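Stelside Fondville – staff meeting on the kitchen automation trial
Oct 20, 2025
Present: Manuela Caruso (chair), Pierina Grasso, Kwesi Akolgo, Rebecca Villa, Isla Halliday (minutes)

1. Matters arising
Locker keys are sorted. The delivery door still sticks, carried over.

2. Reheating task
Kwesi reported that the demonstration set for the microwave task now stands at 248 runs, and he is delighted with it – 138 of those were done by kitchen staff with the hand-held grippers (a huge jump on last month!). Opening the door and handling a plated bun are both covered. Soup bowls come next, and Pierina has already offered to show how she carries them.
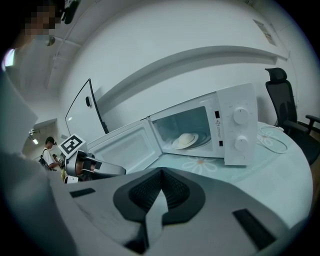 Rebecca asked what becomes of the early shift once reheating is handed over, and whether hours would shrink. Manuela said no hours are being cut. The time goes to prep and to the serving counter, and she'll put that in writing for everyone on the rota.

Pierina said she had expected to hate the grippers and now looks forward to her turn. Her wrists do get tired after 30 minutes, though, and she'd like a proper break built in. Agreed by all.

3. Training
Isla will run 2 sessions at the Bellini kitchen. Kwesi wants cooks teaching cooks – everyone loved this idea.

Actions
Manuela: written note on hours
Kwesi: soup bowl plan, break times on the rota
Isla: session sign-up sheet
Rebecca: chase the door repair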